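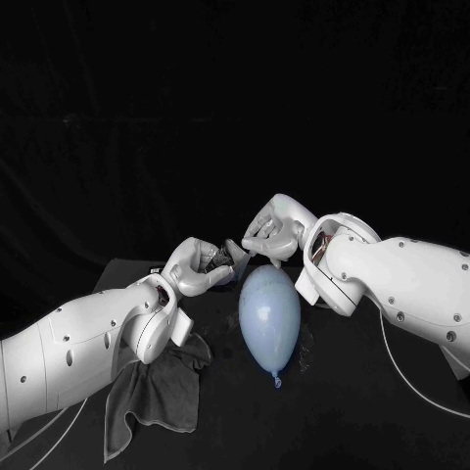 Why does the hot water at the far end of a building take so long to arrive?

The usual cause is an unbalanced return loop. Water follows the shortest path back to the heater, so the near branches get most of the flow and the far ones sit still and cool down.

This site uses cookies to remember your reading preferences. Accept | Settings

The Dinwood building has 9 risers and one circulation pump. Before October, all balancing valves were fully open, as they had been left after the last pipe repair. The return on riser 1 was close to the supply temperature. The return on riser 9 was too cold to meet the building's own target, and the pump had been turned up twice to compensate. A faster pump raised the flow in the near risers and did little for the far ones.

The work at Dinwood was done in this order:

Flush each return branch and clean the strainers.
Set the pump back to its original speed.
Close the valve on riser 1 to a quarter turn open, then work outward, opening each valve a little more than the last.
Wait 4 hours before reading the pipe temperatures, and adjust one valve at a time.

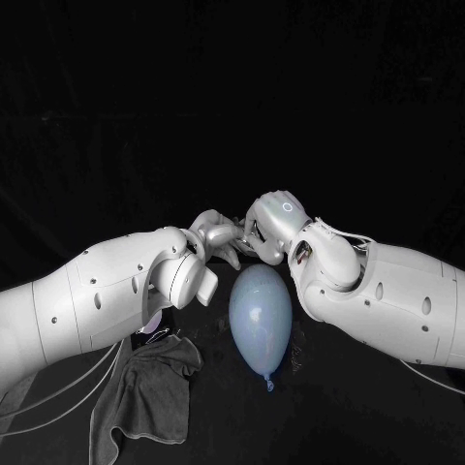

Two white arms over a dark tabletop, with a black backdrop behind.

Two of the old valves would not hold a setting and were replaced with thermostatic types. At the top-floor tap on riser 9, the wait for hot water went from 245 seconds to 82. The remaining delay comes from the uncirculated pipe between the riser and the tap, which balancing does not change.

Valve positions are now written on tags at each riser. The same check is planned at Mogensen, where the loop is shorter but the insulation on the return pipe is incomplete.

Recent items
Vevholm: reading a pump curve
Insulating return pipes in tight shafts
Plinberg heater replacement, part 2
When to clean a strainer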